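Home | About | Meetings | Patterns | Members | Contact

Simero Yarn Circle
Minutes of the planning meeting, 2020-06-05

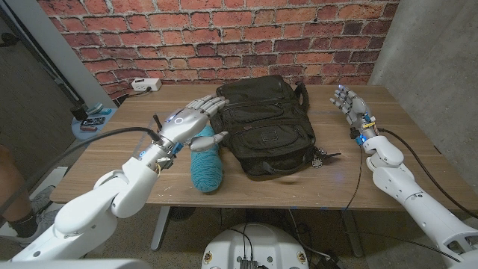
Teal skein and black backpack on the table, item 2.

Chair: Þröstur Kvaran
Minutes: Svyatoslav Shevchuk

1. Minutes of the March meeting
Approved with one correction. The Wornell order was 73 skeins, and the minutes had 37.

2. Travel bags
Þröstur proposed that each person going to the Senon weekend carry one backpack in place of the large totes used last year. The bag has to stand up by itself when set on a table and have a zippered front pocket for needles and scissors. Yarn goes in the main compartment. Skeins stay twisted until they are needed — last year several were wound early and tangled on the trip.

There was a question about charms and zipper pulls catching on yarn. Svyatoslav said lace weight snags easily and worsted less so. Agreed that members may keep charms on their bags but should load yarn with the charm side turned away.

3. Yarn for the blanket project
The teal was liked by most of those present. Two members would prefer a darker border. Þröstur will ask Hafþórsson whether the same dye lot can be held until the end of the month. If it can't, the border will be gray.

4. Budget
Balance is $409. Up to $400 approved for yarn and bags together. Receipts to Svyatoslav.

5. Other business
The cupboard key is still missing. Name labels for bags will be handed out at the next meeting — bring your own if you already have one.

Actions
Þröstur: call Hafþórsson about the dye lot.
Svyatoslav: send out the packing list, update the March minutes.

Meeting closed after item 5.

6 shares | 3 comments

Comments

knitsalot: Can we bring a second bag if it's only for finished squares?

S. Shevchuk: Yes, a small one is fine. I'll add it to the packing list.

Greta_M: I was one of the two for the darker border. Gray works for me too.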